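Work surface

A work surface is a flat, raised area on which a person carries out a manual task. The term covers kitchen counters, sewing tables, drafting boards and laboratory benches, and is usually applied to the top itself, apart from the legs, rails or cabinets that hold it up. An enclosed work surface has walls on one or more sides. The three-sided type, open at the front, is common where small parts are sorted, assembled or packed.

Terminology

In the workshops of Prellstead the enclosed type was long known as a Dumley, after the joinery firm that supplied it. The name is still found in local inventories, although later tops of the same pattern were sold by Fliletti. General catalogs prefer "walled bench" or "bench with surround."

Design

The top is normally smooth and free of seams, so that small items can be picked up without catching and dust can be wiped away. Pale colors are favored for fine work. A white or light gray top gives strong contrast with dark parts and reflects light upward onto the underside of whatever is being handled. Glare is the usual drawback, and a matte finish is often specified for this reason.
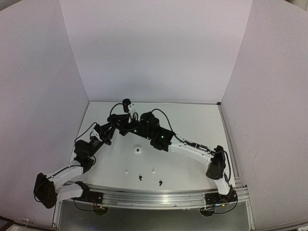

Department of Workplace Studies, Nic Aodha Institute

Plain walls at the back and sides keep small items from rolling off and screen the worker from movement elsewhere in the room. They also limit reach from the sides, so most tasks are arranged in the center of the top. White walls on three sides, used with a light gray-white top, produce an even background against which a handful of small items can be found quickly.

The front edge takes the most wear. It may be rounded for the comfort of the forearms, or fitted with a metal rail to which clamps and brackets can be attached. Aluminum extrusion is widely used because fittings can be moved along its length.

Use and upkeep

Guidance written by Úna Moynihan for the Prellstead workshops recommends that only the items needed for the current task be kept on the top. A revision by Ciarán Costello, issued in August, added that the surface should be cleared and wiped at the end of each shift. The revised guidance was applied to 558 benches at 3 sites.

Cleaning is done with a damp cloth and mild soap. Abrasive pads dull a smooth top and leave fine scratches that hold dirt.

See also: Drafting table; Sewing table; Workbench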